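Search this list Advanced search Go
Print this message | E-mail this message to a friend
2024-10-13

Subject: Re: [bench-rules] Draft 5, the part about pens

> Could someone explain why the Relta draft gives a full page to "marking
> implements"? We have run the Ustedico arms for over 200 hours and the
> only thing a pen ever hurt was a sheet of paper. I say cut the section,
> keep the one on cables, and get this thing out before December.

I wrote most of that page, so I will defend it for as long as my coffee lasts.

A pen is a small spike. We hand it to a machine that does precisely what it was told, including the parts we told it by mistake. If you were drafting rules for toddlers, the pen would get a page there too.

I will give you some of the padding. The paragraph on ink color can go. So can the sentence asking operators to "maintain an attitude of readiness," which came over from the old Humeck handbook and should have stayed there. What I want to keep is short:

- Cap off only when the arm is holding the pen. Cap back on before anyone reaches in.
- The tip waits above the paper until the operator calls the stroke.
- With two arms on the table, one writes and the other one parks. Parked means still, with its fingers clear of the pen.
- Paper goes on the cloth, never on the bare table. Smooth the cloth first. Creases count.
- Every camera gets its view checked and logged before the first stroke, including the ones you are sure about.

The last item drew the most complaints at Poulain, mostly from people who are sure about their cameras. I would make it stricter. A run with one useless view still fills up the disk at the same speed as a good one, and somebody has to sit through it later. Both of these come from one sitting at our table:

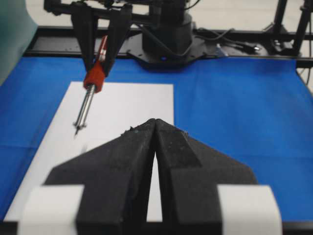
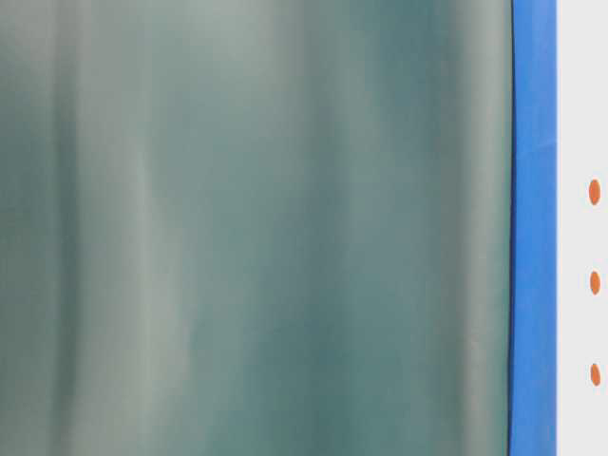
On the cable section we agree, so naturally I have a change to suggest. It says cables must be "tidy." I have seen what this list calls tidy. Could we say that no cable may cross the paper or enter the reach of either arm? That can be checked by a person in a hurry, and I can't think of another kind who will be reading it.

As for December, fine, but the numbering has to be fixed first. Draft 5 has 2 sections called 2, and the second refers the reader to the first for definitions it doesn't contain. I can send a marked-up copy if whoever holds the master file will admit to holding it.

Print this message | E-mail this message to a friend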